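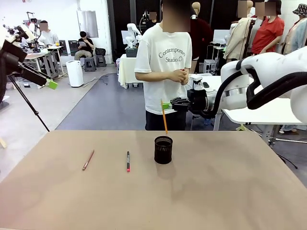 Section 6. Desk Supplies: Pencils, Markers and the Pen Holder

6.1 Setting up

1. Clear the desktop and wipe it with a dry cloth.

2. Stand the mesh pen holder on a flat part of the desk, within easy reach of the seat.

3. Gather loose pencils and markers from the desktop.

4. Place pencils in the holder one at a time, with the sharpened tip pointing up.

5. Press the cap of each marker until it clicks, then place the marker in the holder.

Note: Leave enough space to lift out a single item. Surplus pencils belong in the Gutton supply drawer (see Section 2).

CAUTION: Sharpened tips can injure the eyes and hands. Do not lean over a filled holder — move it to the back of the desk before reaching across.

6.2 Replacements

Send requests for new holders to Salim Mosoti, Caltarik Office Services, extension 250.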